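Setting Up the Simulated Three-Arm Table Cell: Base Frames, Gripper Zero and Block Spawn

Applies to the Vorkar table cell model, one large center arm and two side arms. Read the whole page before changing anything. Most of the faults reported on this cell come from doing step 4 before step 2.

Before you start

Work on a copy of the cell file. Close any controller session still attached to the simulation, including idle ones. An attached session holds the joint targets and will write them back over your edits the next time physics is resumed.

Set the physics clock to paused and leave it paused through step 3.

1. Fix the world origin

The world origin belongs on the floor plane, directly under the midpoint of the tabletop. Older copies of the file had it on the tabletop surface. If your center arm base reports a height of zero, you have an older copy. Move the origin, then re-save the file before going on. Do not correct the height by shifting the arm.

2. Place the bases

Place the center arm first. Its base frame is the parent for the calibration targets, and both side arms are checked against it. Enter positions in millimeters. The center base sits 699 above the floor in the Skovano layout; the Geltitz layout uses a taller table and has its own sheet.

The side arms stand on separate pedestals and are parented to the world, never to the table. If you parent them to the table, they will shift when the table height is edited and the reach maps will be wrong with no error shown.

After each base is entered, read the value back from the scene tree. The entry field rounds on display — the tree does not.
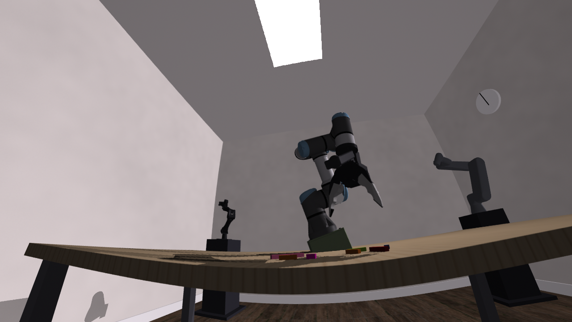

3. Zero the gripper

Select the center arm and open the gripper joint panel. The two fingers are driven by one command with a mirrored follower. Clear the follower offset, command fully closed, and step the simulation by a single tick. Then command fully open and step again.

Compare the two finger angles in the panel. They should match in size and differ in sign. If they do not, the mirror constraint has been dropped, usually by an import. Delete the constraint and add it again with the driven finger selected first. The order matters.

Do not judge the gripper by eye from the default viewpoint. Perspective makes an even opening look uneven, and the reverse.

4. Spawn the blocks

Resume physics. Load the block set and spawn it from a height just above the tabletop, inside the reach area of the center arm. Let the blocks settle before sending any arm command. With the default time step this takes 68 ticks; allow more if you have raised the friction.

Blocks that jitter after settling are overlapping the table collision shape. Check that the collision shape is the simplified box and that its top face agrees with the visible surface. Replacing the table mesh does not update it.

5. Run the check cycle

Run the Osei check cycle at quarter speed. The center arm moves to a hover pose, opens, closes and returns. The side arms should hold position throughout. The log should end at tick 1,779. A run that ends at 1,784 has picked up the old settle delay, which can be removed from the cycle header.

If a side arm drifts during the cycle, its holding gain was not loaded. Reload the gain file and repeat from step 3.

Saving

Save with physics paused and the blocks removed. Blocks saved in place will be spawned twice on the next load, and the overlap throws them off the table.

Page maintained by Tipene Hollis. Last checked in October.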